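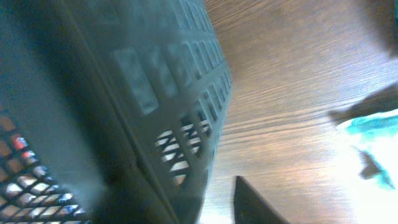 sandbar_lou: before you touch the code again, swap the fingertips. Hard tips on a plastic basket are going to skate no matter how slow you go. Mine did it for months and I blamed the software the whole time.

tinplate80: Is this still the Strand arm from the September thread, or did you move to the Elura?

Still the Strand! I got as far as pricing the Elura and closed the tab. Main thing I'm fighting now is the approach angle – the wrist comes in tilted, and with the camera that close to the side of the basket it has mostly basket wall to look at on the left and center. Lou, I'm not sold on the tips. It misses before it ever touches anything.

sandbar_lou: fair, but you'll be back for the tips.

tinplate80: I'd say back the whole arm off and look from farther away first. You've got all that table, use it. Come down from above after that.

okra_dan: Disagree. Every extra move is one more place for slop to creep in. Fix the wrist zero and leave the path alone.
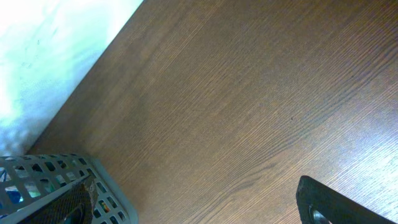 Vitória Carvalho
Thread starter, Ruvurach shared shop

OK so I tried the backed-off version, wide stretch of wood between the finger and the light gray basket, and I like it a lot better as a starting spot. Glare on the tabletop still bugs me, so I might throw a matte cloth over it. Dan, I'll redo the wrist zero too, but I'm keeping the extra move for now (sorry!). Does anybody have the Clostau bracket file with the 3 mm holes? The one I saved has the old spacing.

okra_dan: I have it, will send tonight. Zero the wrist BEFORE you bolt that on.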